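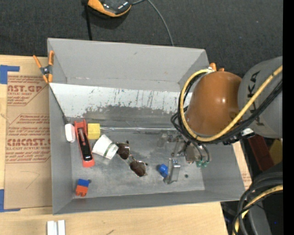

The gray bin on the work table, stapler and sunglasses still in it.

Home | Ask | Browse topics | Storage & Cleaning | Log in

Best way to clean and sort a metal catch-all bin? Is a liner worth it?

Posted in Storage & Cleaning by marl_17

I have a gray metal bin with sloped walls that sits on a light wooden table, and it has turned into the place where small stuff goes to be forgotten. At the moment it's a red stapler, sunglasses, a crumpled cloth with a green stripe, a yellow block, a couple of toy bricks stuck together, a little blue cup-shaped thing and a clear plastic container. Everything slides down and ends up on the floor of the bin in no order at all.

The inside is ugly too. The floor is dusty and scuffed, and one wall has a wide dirty band on it with dark smudges and scratches. I've wiped it with dish soap and the band is still there. A guy at the hardware store in Hurnport tried to sell me a Skalline drop-in liner with dividers for 17 dollars, and said I'd never have to scrub again. I have my doubts. It looked like a bent sheet of plastic to me.

So two things. Can those smudges come off bare metal, or is that just how it looks now? And has anyone used one of these liners in a bin with slanted sides?

tablesaw_tess
Top contributor

Keep your 17 dollars. I bought the Skalline for a bin with slanted sides and it was made for straight ones. It rocked. Every time I grabbed something the whole insert tipped and the small things went underneath it, so then I had two layers of clutter. I gave it three weeks.

On the smudges, you've probably got two different problems. Dark streaks on metal are often rubbed-off residue from whatever gets dragged against it, and that will come up. Scratches won't. Try this on a patch first:

Take everything out and brush or vacuum the dust before anything wet goes in. Mix baking soda and a little water to a paste, leave it on the band for 10 minutes, then rub with a soft cloth. Rinse, dry it right away. If the patch looks better, do the rest. If it looks the same, stop there, you're looking at wear and more rubbing will only add to it.

I wouldn't use steel wool whatever people tell you. If the gray is a coating you'll go through it, and then you'll be asking about rust in September.

For the sorting, I don't believe in dividers for a load like yours. Sunglasses and a stapler have no business in the same bin. Put the glasses in a case, the stapler in a drawer, and see how much is left that needs a system.

bluecup_fan

Get the Zekach spray, it takes off anything. Mine was like new in 3 minutes.

old_garage_hand

"Takes off anything" is what it says on the can. I tried Zekach on a metal drawer and got a clean circle with a cloudy ring around it, and the ring is still there. Might work on yours, I wouldn't bet on it.

What I did was cut a piece of rubber shelf mat to fit the floor of the bin. Leave the walls alone. The mat stops things sliding, it covers the scuffs, and you can shake it out. Don't wrap it up the slopes, it peels. Small round things will still roll to the side wall if they land off the mat, and I have no fix for that.

Also that cloth. If it's what you've been wiping the bin with, wash it or toss it - a dusty rag just moves the dirt over.

Comments (3)

marl_17: Tried the paste on one corner. Some of the dark came off, the scratches look worse now that they're clean. Going with the mat.

pennyjar: I have the Falcão liner and it fits slanted walls OK, but it smells like a pool toy. Still does after a month.

tablesaw_tess: A month! Put it outside.

Related
Does baking soda scratch painted metal?
Shelf mat that doesn't stick to wood
Sunglasses keep getting scratched in the junk drawer
11 answers: what do you keep in your catch-all bin?
Is the Falcão liner the same as the Skalline one?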